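Durkstead Intake Center, Tinow Road
Monthly walk-through, March
Status key: OK / Fix / See comment

1. Exits clear and unlocked from inside. OK
Comment: The east door now opens on the first push. Last month it took a shoulder.

2. Occupancy posted. Fix
The sign says 223. The asylum hearing schedule says otherwise, and the schedule is winning.

3. Extinguishers tagged and charged. OK
All 16 present. One was holding open the records room door and has been sent home.

4. Exit instructions in posted languages. See comment
The new translation sends everyone to the "assembly of the point." Cleared for use by headquarters, so it will be with us a while.

5. Waiting room seating. Fix
3 chairs wobble. Same chairs as February, same tape.

6. Forms storage. Fix
A pallet of 3000 work permit applications is parked against the electrical panel. The form was replaced in January. Move it, recycle it, or mail it back to Washington, but I need to be able to reach the breakers.

7. Emergency lights. OK
Held for the full test. Dollden unit in the stairwell buzzes.

8. Outside walkways and drains. OK
Walked at 7 a.m., before the line formed.

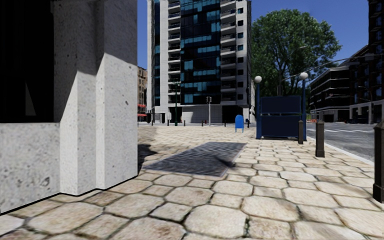 9. Line barriers. See comment
The policy on who stands in which line changed twice this month. The barriers have not moved. Please choose a policy and I will inspect that one.

10. First aid kit. Fix
Out of gauze, well stocked in eye patches. Ngô Supply has the reorder.

Items 2 and 6 are repeat findings. Reply due before the April walk-through.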